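Table and Bin Clear-Up: Frequently Asked Questions
By Parisa Shojaei
7/19/21

What goes in the white bin?
General rubbish from the table: snack wrappers, foil, paper packets and crumpled packaging. The lid flips right open, so leave it up while you are clearing.

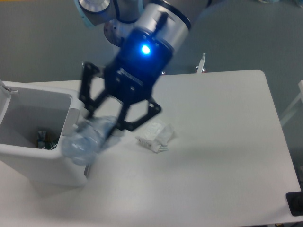 Can plastic bottles go in as well?
Yes, for now. Belo has no separate bottle collection until April. Crush the bottle first if you can – a 700 mL bottle left whole takes up a lot of space. Bottles often end up lying on their side next to scraps of plastic wrap, and both can go in together.

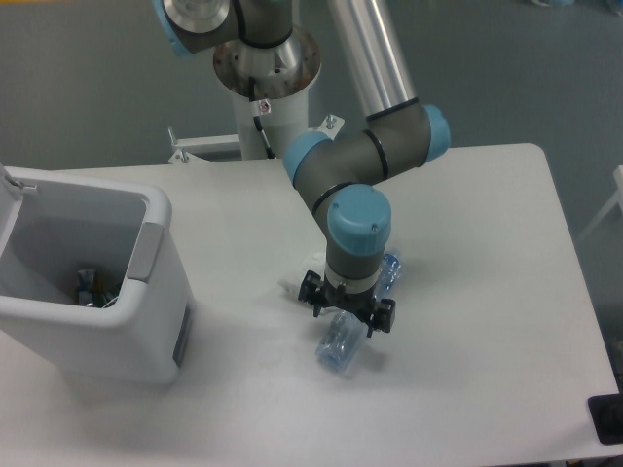 Clear plastic bottle and crumpled wrap on the table, bin at left with the lid open.

What about bulky packaging?
Push it down below the rim so the lid will close. Large white packets tend to spring back up, particularly the ones with a stiff flap.

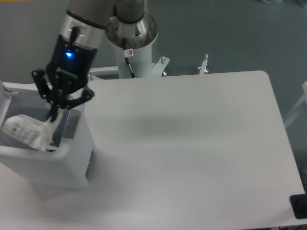
Flatten them along the fold and they usually stay put. Anything too big for the bin goes to the cage downstairs, which takes cartons up to 800 mm long.

Do I need to sort paper from plastic?
Only clean paper. A used food packet counts as rubbish, even if it feels like paper. 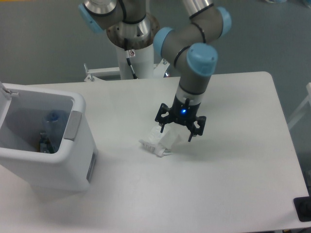
How often should the bin be emptied?
Empty it at the end of each day, or sooner if the rubbish reaches the rim. Spare liners come in rolls of 200 and are kept in the Prelard cupboard.

Who do I ask about replacement bins?
Keyvan Safavi looks after orders.

© 2021 Provness | Contact us | Back to top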